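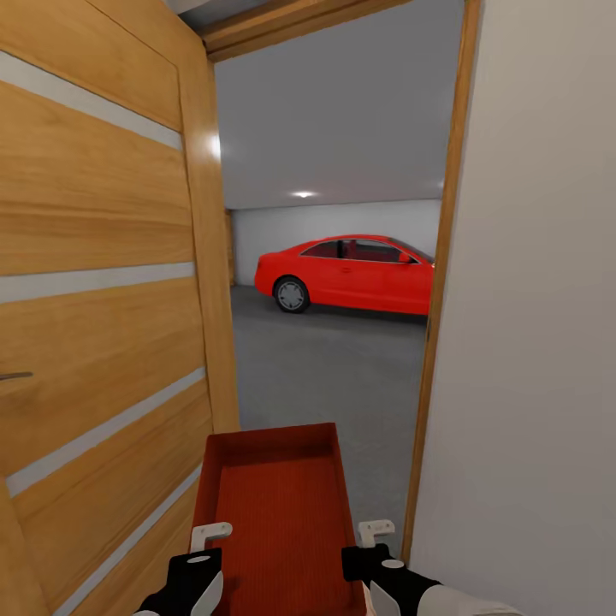 The Threshold Rule

Last updated: April 4, 2025

Rule 10 was mine, and I fought for it, so I suppose I should tell it.

I was at Hornbridge then, writing house rules for the Helik, and if you've never written house rules for a robot with two arms, picture writing a note for a babysitter who'll do every single thing on it, including the typos. We had a practice house that lived entirely in the computer. It had wood doors with pale stripes across them, white walls, and a garage with a red car in it. I knew that garage better than my own. I could've told you where the light was in my sleep (one round one, on the ceiling).

The job was to carry a tray to the car. Both hands on it, level the whole way, through the door and across the floor. Anisa Sitompul ran the tests and I wrote down what the robot was supposed to do, and then we argued.

Rule 10 said: When carrying with both hands, stop at every doorway, look, and wait for a count of 5 before going through.

"Five what?" Anisa said.

"Seconds!"

"Then say seconds."

So I said seconds. She still hated it. She'd watch the Helik roll up with its red tray to a door that was standing wide open, and stop, and stand there, and she'd make this noise through her teeth like a kettle. Five seconds is nothing until you've sat through it all afternoon. Rigoberto Zepeda started eating his lunch during the stops, one cracker per door.

My argument was simple. When your hands are full you can't catch a door, you can't grab a rail, and you can't see the kid or the dog coming around the other side of the wall. My grandfather, Abundio Magaña, was born in 1930 and waited tables half his life, and he stopped at the kitchen door every time, hands full, and said "Voy" before he put a foot through. He told me about the one time he didn't. Soup. A lot of soup, and a busboy who wouldn't talk to him until July.

I told that story in the review. You could feel it go by everyone like a bus.

"The standard can't be your grandfather," said Wenceslao Zavala, who had the final signature and wasn't being mean about it. "What's the robot looking for in those five seconds? If it sees nothing in the first one, what are the other four for?"

I didn't have an answer! I'd picked five because it sounded like enough. I went home and was mad at the dishes.

The next morning I ran the garage door again, by myself, with the sound off. I stopped it at the doorway and just stared. Tray, grippers, open door on the left, wall on the right, car out there past the jamb. And I noticed how much of the garage I was guessing at. The back end of the car was behind the frame. Anything could've been behind the frame. The robot could stand in that spot for five seconds or until 2076 and it would never see one inch more, because it was standing in the wrong place to see it.

So I called Anisa over and we wrote it together, which took most of the day and a bag of her dried mango:

Rule 10. When carrying with both hands, slow before the doorway. Say you are coming. Shift until you can see both sides of the opening past the frame. If you can't see a side, treat it as if someone is standing there. Keep the load level. Then go.

"No number," she said.

"No number."

"I kind of miss the number," said Rigoberto, who had crackers left over.

Wenceslao read it twice and asked what the robot should say. I'd left that blank on purpose, or I'd like you to think so. Anisa typed it in before I could open my mouth, four characters counting the period.

Voy.

I left Hornbridge a while back. My cousin's building has a Helik now, and I was over there with a casserole in both hands when it came down the hall with somebody's laundry. It slowed down at the corner and said its word, and I said mine back, and we both stood there waiting for the other one to go.

— Consuelo Aguirre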